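Project report: the Listora hand-held gripper kit under review
Kanini Owino and Roman Duda, 2021-12-04

We were given the Listora kit in November and asked to say whether the department should buy a second one. It comes from a small firm called Clellska, who describe it as "ready in minutes". Ours was ready in 119 of them, most spent on a screw that the manual calls optional and the kit plainly does not.

The idea is sound enough. You hold the gripper, do a job with it, and the software (Wotar, which has a fine loading screen) turns your efforts into something a robot arm can learn from. For our job we chose small drawers and small pegs, on the grounds that we already owned both. We recorded 114 attempts over the month and threw out 23, usually for reasons that reflect worse on us than on Clellska. 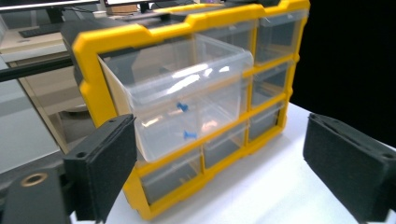 How long does it take to get used to the gripper?
Most of an afternoon, in our case. The closing action is stiff at first and your wrist complains before your patience does, but by the second session we could both open a drawer without dragging the whole organiser along.

The foam pads are the best part of the kit. They hold smooth plastic well and forgive a crooked approach, of which Roman supplied plenty. Thin drawer edges are harder, and the manual's advice here is to "grip with confidence". Kanini did better by coming in slightly from one side.

Wotar is the weak point. It saves each attempt under a name of its own choosing and sorts them by a principle we never worked out. Support answered one of our emails, kindly, with a link to the page we had asked about.

At 600 pounds the kit costs less than the Urbańczyk set in the next lab, which has better software and a much heavier handle. We would buy a second Listora if the price included spare pads. At present they are sold separately, in packs of one.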